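Chapter 2
What an Open Day Shows You, and What It Doesn't

Before you start this chapter
You should have read the section on repeatability in Chapter 1. Bring a notebook. The exercises at the end assume you can get to at least one public demonstration during the term.

Laboratory automation has been sold through demonstrations for as long as it has been sold at all. The first one I went to was in 1993. A machine the size of a wardrobe moved liquid between two trays while a man in a tie talked over the top of it, and half the visitors placed an inquiry before lunch. I never learned how it behaved on a bad afternoon. Since then I've tried to judge these events by what they leave out of the program, and I'd like you to form the same habit.

Our main case is the Kiltska open day, held on 27 Oct 2023 at the Zavala building. The handout promised "routine bench work, fully automated". The job on show was the handling of pipette tip boxes, a chore every lab has and no lab enjoys.
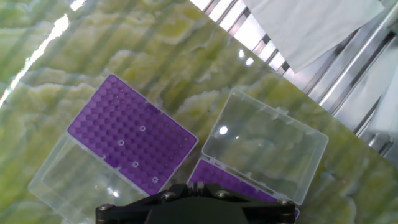
Visitors stood behind a rope for 30 minutes at a stretch. A presenter from Zimach, the firm that had organized the day, told each group that the system had a success rate of 74 per cent on this task, and said it with some pride. Consider that number before you admire it. A person who fumbled one box in four would be moved to other duties. The presenter didn't say how many attempts the rate was based on, whether a person had stepped in during any of them, or what counted as a success. If a box ends up in the right spot with its tips knocked crooked, has the task been done? I asked. I was told it was a good question, and the next group was called forward.

None of this makes the machine useless. A slow arm that works through the night may still earn its keep, and clear plastic is hard for any vision system, as you will see in Chapter 4. My complaint is with the word "routine". In a working lab the boxes come from different suppliers, the lids stick, and someone has left their lunch on the bench. 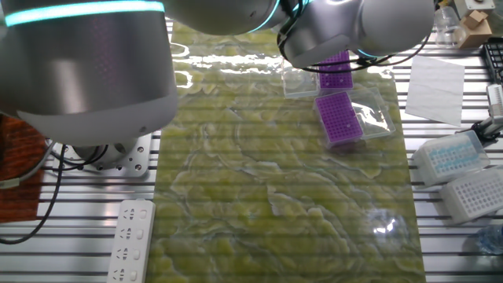 Ask, too, who lays out the bench before the doors open. Setting-up labour seldom appears in a brochure, yet it has to be paid for like any other. The Malus trial, which we take up in January, kept a log of every minute staff spent preparing the work area, and the log changed the colour of the whole report.

Terms used in this chapter
Intervention: any action by a person that alters the course of a run.
Setting-up time: the time spent preparing the work area before a run begins.
Success rate: successful attempts divided by all attempts, under a stated definition of success.

2.1 Reading the handout

Start with the verbs. A handout that says a system "can" do a thing is making a smaller claim than one that says it "does", and both are smaller than a signed service agreement.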